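2026-06-09
Trernwood bench, dye trials

Second batch of the Stirell black on cotton. Dyebath held at 80 degrees for 20 minutes, then two cold rinses. Colour is deeper than the February lot but still a bit grey at the seams. Vivura fixative used at the old strength - the new jug isn't labelled yet. 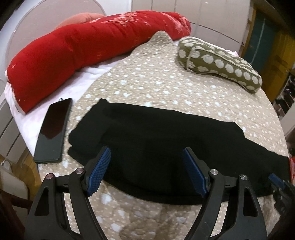 Black garment spread on the bed.

Rub test on the offcuts: slight transfer on white cloth, none on the grey. Anozie want swatches with the next parcel, so cut 2 per batch and write the fibre on the back. To do: weigh out more salt, check the pH strips.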